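Ticket: reminder texts going out twice, and to the wrong people
Opened by: Ieuan Sayce, front desk, Probert Dental
Status: Resolved, grudgingly

Since the Evasgate update, patients get two reminders for every cleaning. One says 5 minutes early, the other says 40. Guess which one they believe.

Restarted Evasgate. Restarted the desk PC. Restarted myself with coffee. No change.

Support asked if we had "recently imported contacts." We did, in May, all 1,166 of them, at support's suggestion. 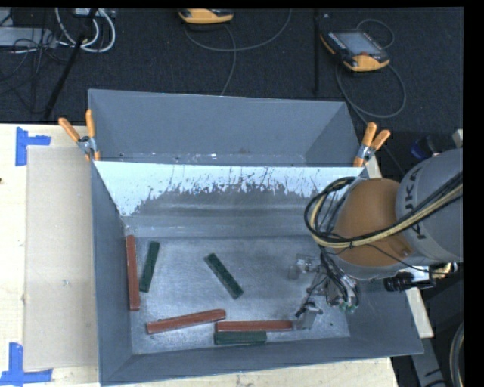 Second call. The old Dekar scheduler was never switched off, so both systems have been texting people side by side for months. The update merely gave the new one a louder voice. Turned off Dekar's outgoing messages under Settings > Recall > Advanced > More.

Test reminder sent to my own phone. One text arrived. It addressed me as Mrs. Sayce, so I've opened a separate ticket.

19 November 2025: no doubles all morning. Closing.

Related tickets
Skullier X-ray viewer opens behind everything
Recall list sorts by first name
Hygiene column missing after lunch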